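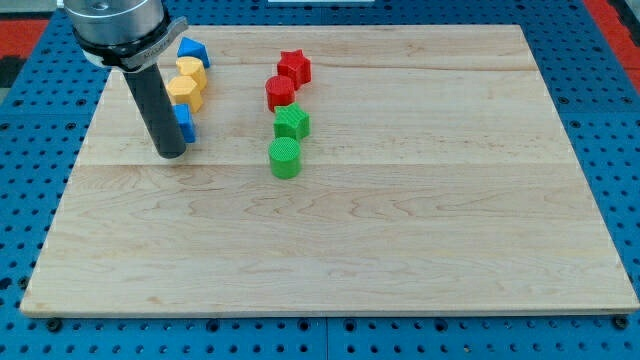 *Ahornplatte, aus Streifen verleimt, auf einem blauen Lochtisch*

## Häufige Fragen zu Leimholz und Zuschnitt

**Welche Holzarten führt ihr in Kititz?**
Ahorn, Buche, Eiche und Esche, dazu auf Bestellung Kirsche. Die Bestellware kommt aus unserem Lager in Avby und braucht meist 8 Werktage.

**Wie groß darf eine Platte höchstens sein?**
2000 mm in der Länge. Größere Maße bitte vorher anfragen, das geht nur bei Buche und Eiche.

**Mein Ahorn hat zwei leicht verschiedene Farbtöne. Ist das ein Mangel?**
Nein. Die Streifen stammen aus verschiedenen Brettern und werden nicht nach Farbe sortiert. Mit der Zeit dunkelt Ahorn nach und wird gelblicher.

**Womit soll ich die Oberfläche behandeln?**
Für Regale und Tische reicht Hartöl, zweimal dünn aufgetragen. Zwischen den Aufträgen 16 Stunden trocknen lassen und mit Körnung 300 leicht anschleifen. Beide Seiten behandeln, sonst kann sich die Platte verziehen. Ölige Lappen können sich selbst entzünden: ausgebreitet im Freien trocknen lassen.

**Kann ich unbehandelte Platten im Bad einsetzen?**
Davon raten wir ab. Auch geölte Platten gehören nicht in den direkten Spritzbereich.

**Wie lagere ich die Platte bis zur Verarbeitung?**
Liegend, auf mindestens drei Leisten, nicht neben der Heizung. Die Folie erst abnehmen, wenn es losgeht.

**Kann ich zugeschnittene Ware zurückgeben?**
Nein, Zuschnitte sind vom Umtausch ausgeschlossen. Bei Maßfehlern von unserer Seite schneiden wir kostenlos neu.

**Wann kann ich abholen?**
Mittwochs bis 18 Uhr, sonst nach Absprache mit Aksel Þorgeirsson. Fragen zu Rechnungen beantwortet Þórarinn Toft.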